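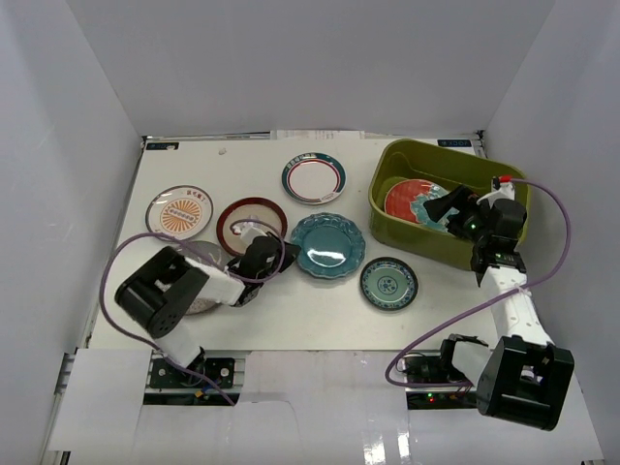 ## Bench Rules FAQ: Two-Arm Cells

**Who may start a run?**
Anyone signed off by Ermira Karagiannis. Sign-offs lapse after 6 months.

**Can both arms work near the same plate?**
Yes, at reduced speed. Log any contact between grippers, even without damage.

**How should cables be routed?**
Leave enough slack for full wrist travel. Check both connectors before power-up.

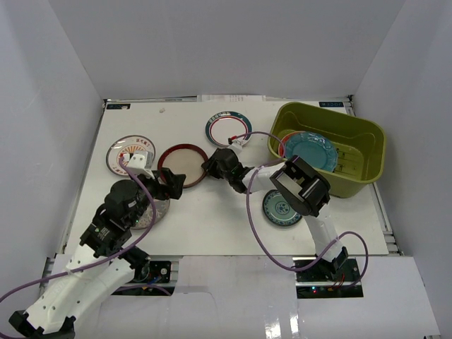

**What if a plate slips or chips?**
Press stop, cut power to both arms, then clear the table by hand. Do not reach in during a pause.

**When is recalibration due?**
Every 2000 cycles, or after any collision.

**Where do incident reports go?**
To Radu Buzatu, on form 249. Include the cell number and the Flornis log file.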